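# Drorgate opens its crater floor to night visitors

If you have been trying to get into Drorgate after supper these past few weeks and found the landing pad full, there is good news, and quite a lot of it. Starting in May the shared lunar world will keep its biggest region, the crater floor, open through the night, with guides on hand until two in the morning Pacific. Up to now the floor has closed at nine, when the last tour rode the tram back up to the rim and everybody said their goodnights in the parking circle (sometimes for another hour, as regulars will remember).

Drorgate, for readers who haven't wandered over yet, is a walk-through model of a stretch of the Moon, put up in the virtual world of Dulia by a loose group of teachers, retired engineers and people who simply like the Moon a great deal. It costs nothing to visit. You make an avatar, pick out a suit from the rack by the door, and from there you can take the tram, join a talk in the dome or just go off and stand by yourself at the edge of something enormous, which a surprising number of people seem to do on their lunch break.

The change comes after a long winter of asking. Mirela Fontes, who runs the visitor side of things, put a question up on the notice board in the dome back when the nights were long, wanting to know when people would come if they could come at any time at all. She got 63 replies. Plenty of those came from nurses and warehouse workers and parents of small babies, and a good many more from folks on the other side of the world, for whom a nine o'clock closing on the West Coast lands right in the middle of a school day.

"I read every one of them twice," Fontes told us, sitting on the bench outside the dome with her helmet in her lap. "There was a lady in Perth who had been coming for two years and had never once been on the tram. She always got there just as it was leaving for the last time. Well, I couldn't sleep after that one! I thought, we built a place where the sun only comes up once a month, and we're sending people home because it's late."

Keeping the lights on takes more than leaving a door unlocked. The crater floor is the heaviest part of Drorgate by far, with every boulder casting its own shadow, and in the past the servers used those quiet hours to catch up on themselves. The group has moved that nightly housekeeping over to a second machine, paid for out of the donation jar and a spring raffle that brought in a little more than 3000 dollars. Visitors may still notice a hiccup or two at first — your boots may sink into the dust, or the tram may arrive without its seats — and Fontes asks that you be patient and drop a note in the box by the airlock so somebody can look into it.

There will be new things to see as well. The old survey trail, which used to peter out behind the second ridge, now runs all the way around to a lookout called Guerra, named by a vote among the guides. From the lookout you can see the whole crater at once, with the dome shining like a button at the bottom of it. The full loop comes to 1609 meters, one mile to the nearest meter, and the trail crew will tell you that they fussed with the last bend for most of a week to get it to come out that way. Benches are set out along it for those who like to take their time, and you can sit on them, too, which was not always the case.

Talks in the dome are moving around a bit to suit the new hours. The popular beginner's hour on how the real Moon landings were planned stays put at noon, and a second sitting has been added at eleven at night, with the same slides and, we are promised, the same jokes. The long-running workshop on building your own lander carries on as before. It takes 20 people at a time and it does fill up, so do put your name down early. You need no experience with building tools at all, and if you can stack blocks you can get through the first session just fine. By the third session most people have something with legs that comes down more or less upright. 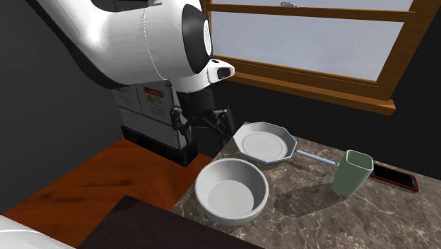

The voice system is getting a freshening up, too, and that may please the regulars most of all. For years anybody who wanted to talk during a tour had to type, or else share one noisy channel with everyone from the rim to the far wall. Guides will now be using Stiltine, a small add-on that lets your voice fade with distance the way it would in an ordinary room, so that you can chat with the person walking next to you without the whole crater hearing how your sister's wedding went. (Yes, we know there is no air to carry sound up there. The guides know it as well, and have a short speech ready on the subject.) Captions will stay on for everybody who wants them, and the typed channel isn't going anywhere.

School groups will keep their mornings, and teachers who have already booked don't need to do a thing. For those hours the floor will be closed to the public just as it always has been, with the tram running only for the classes. Homeschool families who have had trouble getting a group together are warmly invited to share a slot, and Fontes keeps a list of those who are willing to pair up.

She is also looking for guides for the late hours. The training takes two evenings, mostly spent learning the tram controls and how to help a newcomer whose avatar has got itself stuck in a rock, and you don't have to be an expert on anything. "I taught third grade," Fontes said. "I learned the names of the craters the same as everybody else does, by getting them wrong in front of people. If you can be kind to a stranger at one in the morning, come and see me and we'll find you a suit that fits."

The first late tour leaves from the rim on Monday at ten at night, Pacific time, and there is no need to sign up for it. Come a few minutes early if you want a window seat on the tram, and turn your brightness up a little before you set out, as the far side of the floor is very dark. Anyone who would like to guide, or to book a class, can leave a message for Fontes at the desk inside the dome. Cocoa will be served at the lookout afterward, such as it is.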